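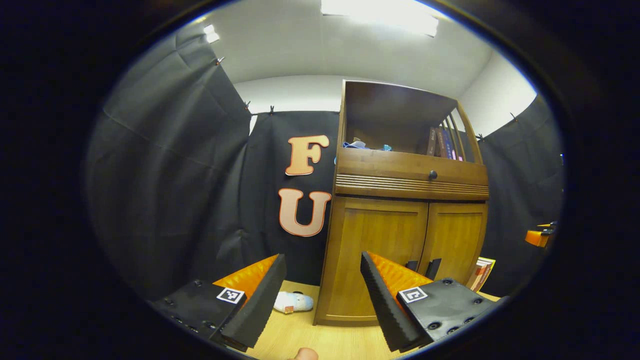

4 min read

The furniture restorer behind the Barkham workshop has repaired wooden cabinets for eight years and prefers to talk about joints. Asked what fails first on a family storage cabinet, she answered without a pause: "The drawer. People overload it and pull it open by one side of the knob."

Her method is plain. The drawer comes out, the runners are cleaned and waxed, and the knob screw is checked from the inside. "If the hole is worn, I plug it and drill again. Glue alone won't hold."

Open shelves give less trouble. Books should stand upright, she said, with the heaviest at the side support. "A leaning row pushes outward. On a slatted side, that load goes into two or three slats and works them loose."

Grooved trim is cleaned with a dry brush, along the lines. Oil polish collects in the grooves and darkens there, and she had spent most of May removing it from one piece.

On floors, she asks owners to clear toys before moving anything tall. "Empty the shelf, take the drawer out, then lift. Dragging marks the boards and racks the frame."

She does not sand an old honey-brown finish unless it is flaking. "You can't put that color back in an afternoon."

2 comments · 8 shares

© Handus Home Pages, 6 September 2020 | Contact | Back to top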